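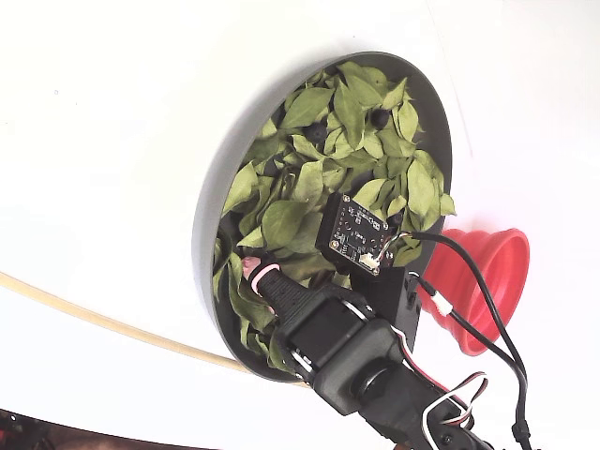 Leaves on the round tray. Click to enlarge

Home | Forums | State & Local | New Posts | Search | Log in

Governor's race: Hunt and the Hendriks board seat

millrace_dan
Wed 9 June
Ok so Agnese Hunt is in. Former county exec, one term as state health secretary, then off to the private side. Question for the board. Does the Hendriks thing matter or not. She sat on their board for two years after leaving the department and Hendriks had a contract with the department while she ran it. Not asking if it's illegal, I know it isn't. Asking if it should bother me. Primary is in July and I still have no idea.

porchlight
Bothers me. She signed the renewal. Left in the spring, on the board by fall. Come on.

Tobyk
She did NOT sign the renewal. Procurement signed it. The secretary doesn't sign renewals under 40 million, that's been the rule forever. Her name is on the cover memo and that's it.

porchlight
A cover memo that says "I concur". Page one. Read it

Tobyk
I have read it. Every secretary concurs on every one of them. You could pull the memos from the two before her and find the same sentence word for word.

gretel_on_9th
Can we talk about what she did in the job? Because I worked in a county office when she was secretary and the wait for a Medicaid determination went from 29 days to under two weeks. I was there. I had the angry phone calls before and I had a lot fewer after. Don't care where she had lunch later on.

millrace_dan
@gretel thats the kind of thing I was hoping for. Was that her or was it the new computer system?

gretel_on_9th
Both? System was Rovix, ordered before she got there. First version was a mess. She's the one who held back the last payment till they fixed the renewals screen. We all heard about it, big deal in the office at the time. So I give her that one.

sam_in_the_valley
Rovix is still a mess fwiw. My mother got the same letter three times this winter.

old_quorum
Some history for the younger people. The cooling off period used to be two years for department heads. Legislature cut it to six months in a budget bill, late session, hardly a word of debate. Hunt didn't write that. But she used it. If you want to be mad be mad at the ones who voted for it, and one of them is Harka, who is running against her and is now giving speeches on ethics. I looked up the vote. He was a yes.

porchlight
Harka was a yes on the whole budget. You can't pull one line out of a budget vote.

Tobyk
lol so one line in a budget doesn't count but one line in a cover memo does

porchlight
Different thing and you know it. One has 1,378 pages and the other has one

old_quorum
He was on the conference committee. He saw the line.

porchlight
Do you have a link for that. Not being snotty, I want to see it

old_quorum
Journal for the last week of that session, conferee list is near the back. Scanned, so search won't work, you have to scroll. I'll post the page when I'm at my desk.

nurkel_road
Nurkel township here. We lost our clinic under Hunt. I keep seeing the wait time stat and good, glad, but the nearest place for us is now 40 minutes if the bridge isn't closed. The department said the building cost too much to bring up to code. We raised money, 550 people signed a thing, got a form letter back. Not voting for Harka either probably. Just saying there's a side of this that isn't about who sat on what board

gretel_on_9th
That's fair. I remember Nurkel. There were people inside who argued for keeping it.

nurkel_road
Would of been nice to hear that from one of them at the time

gretel_on_9th
Yeah. I know.

sam_in_the_valley
Has she said anything about it since she got in the race? Her site has a rural health page but it's three paragraphs and a donate button.

nurkel_road
She's doing the grange hall next week. I'm going. Will ask her straight out, reopen or not.

millrace_dan
Please report back. Also does anyone know what board members at Hendriks got paid? Can't find it, private company.

Tobyk
She'll have to file a disclosure, that covers it. Ranges only though, not exact. Should be up before the primary if she files on time.

porchlight
"If"

Tobyk
Harka hasn't filed his either!!

porchlight
Then they should both file. See, I can agree with you on something.

old_quorum
Back at my desk, found it. Conferee list, Harka is fourth name down. The cooling off change is in the section right after. Doesn't prove he wrote it, and I was too strong when I said he saw the line. He had the chance to.

porchlight
Ok. Found the same page. I'll take that. Still don't like the board seat

millrace_dan
Me neither, but I'm closer to her than I was this morning. Waiting on the grange hall.

We use cookies to keep you logged in and to count visits. By using the forums you accept this. OK | Settings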